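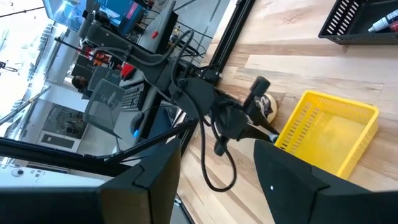
What is a world event in an online game?

Maybe you have played a game where many people walk on the same map. You pick flowers, you fight a small wolf, and suddenly a message appears: "The dragon is waking up!" Everybody starts to run in the same direction. This is a world event.

A world event is a task that is too big for one player. In the game Plillidcombe, the ice giant Isent has 4,000 health points. One hit from a beginner takes away only a few of them. Alone you would need a whole evening, and the giant would not wait for you so long. When many players hit together, it goes quickly.

How does the game know when to start? There is a computer far away which we call the server. The server has a clock inside. When the clock reaches the right moment, the server sends the message to all players on the map. Some events start in a different way, for example when somebody rings a bell in the village of Orwood.
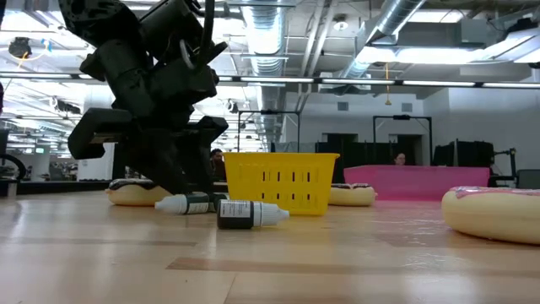 Augustina Dramani wrote to us that her event in Orwood began when no one had touched the bell, and she wanted to know if it was a mistake in the game. It was not a mistake. If the bell stays quiet for too long, the server rings it by itself.

And who gets the treasure? In old games it was only the player who made the last hit, and there was much arguing. Now the server keeps a small list. It writes down each player who helped, also the ones who healed their friends. To open the big chest in Orwood you need 1,000 help points. If you have 974, you get the small chest, and I know this is a bit sad.

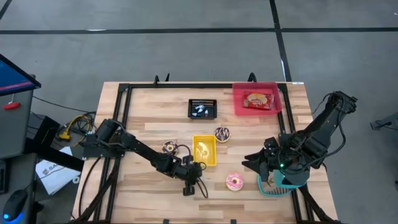 The points go back to zero when the event is finished, so you can't save them for the next day. But the next event comes soon, and then you can try again. Stay near the other players, and heal somebody if you see that their red bar is short. Healing gives points too.

Text: Annelies Trummer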